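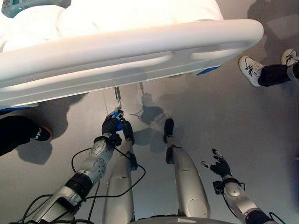 Home | Articles | Techniques | Machines | Glossary | Contact

Free-motion ruler work

Print this article | E-mail this article

Ruler work is a way of machine quilting in which the quilter guides the fabric, or the machine head, along the edge of a thick acrylic template. It sits between true free-motion quilting, where every line depends on the hand and eye, and computer-guided quilting, where a motor follows a stored design. It gives wonderfully crisp arcs and straight lines, and it can be done on a home sewing machine as well as on a longarm.

Equipment

A ruler foot is needed before anything else. It has a tall, round collar that rides against the side of the template. An ordinary darning foot is too shallow, and a template can slip over it and into the path of the needle - a broken needle is the least of the damage that can follow. Feet come in high-shank, low-shank and slant-shank versions, and the template has to match the height of the foot.

On a domestic machine the feed dogs are lowered or covered, and an extension table is used to keep the quilt level with the needle plate. On a longarm the template rests on a flat ruler base fitted around the machine's throat. Most quilters add strips of grip tape to the back of each template, and a few thin strips are plenty.

The offset

The needle never stitches right at the template's edge. It stitches one foot radius away, which is a quarter inch with most ruler feet. Beginners find this strange for the first hour and then hardly think of it again! Templates made for the craft usually have etched lines that show the offset, so a seam or a chalk mark can be lined up under the etching.

Common patterns

Straight-line crosshatching is the usual first exercise, followed by the continuous curve, a shallow arc stitched from corner to corner of each patch. Nested arcs, clamshells and orange peel designs all come from a single curved template moved along a marked line. Circle templates are often cut in halves so that they can be placed on both sides of the foot.

The Kinoshita fan, a favorite border design, builds each fan from arcs that share one base point. The quilter travels back along the stitching already made, so a whole border can be worked without cutting the thread.

Speed and thread

Slow and even is the rule. Guild teacher Tadhg Duggan of Rallusville, whose class handout is widely passed around, suggests starting at 520 stitches per minute and staying under 900 even with long practice. Machines with a stitch regulator hold the stitch length steady while the hands speed up or slow down, and they are a real joy on long curves.

See also

Brorden frame
Echo quilting
Tillus template set
Walking foot

Last updated: 8 February 2025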